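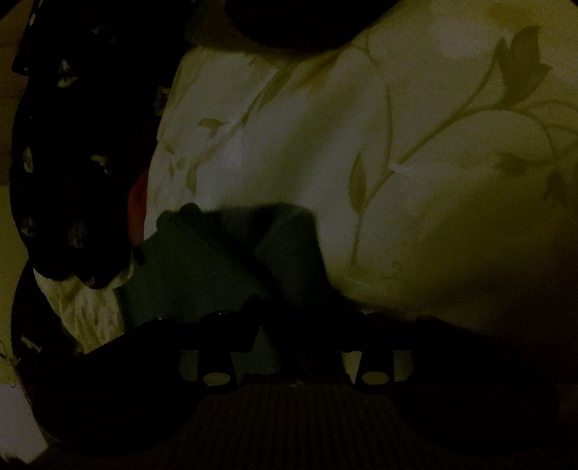

Week 5 - Plants and leaves in pattern

Read before class: Halliday handout, first half only. Skip the glossary.

Where we left off: borders. Now all-over patterns, vines mostly.

Why vines? They fill space. A stem can turn any way you need, leaves plug the gaps. Carved stone, book margins, tile, wallpaper, cloth. Same trick each time.

Terms to know
Repeat: the unit that gets copied
Half drop: each column shifted down by half a repeat
Ground: the color behind the motif
Scroll: stem curling back on itself

Half drop hides the seams. Straight repeat makes stripes you didnt want. Squint at it from across the room, they jump out.

Flat vs. shaded leaves. Flat = outline plus one color, reads well from far off. Shaded = looks rounder, needs more colors, so more blocks to cut. Old printers charged acordingly.

In class: Plendance sample book, plates with the scroll borders. Find the repeat on two of them, trace it, mark the corners. Pencil only please.

Homework: draw one leaf from life, then simplify it three times. Turn the last one into a half drop, 200 mm square. Rido paper is fine, tracing paper also fine. Due at the start of next class, room 1076.

Quiz in April covers weeks 1 to 5. Terms above will be on it.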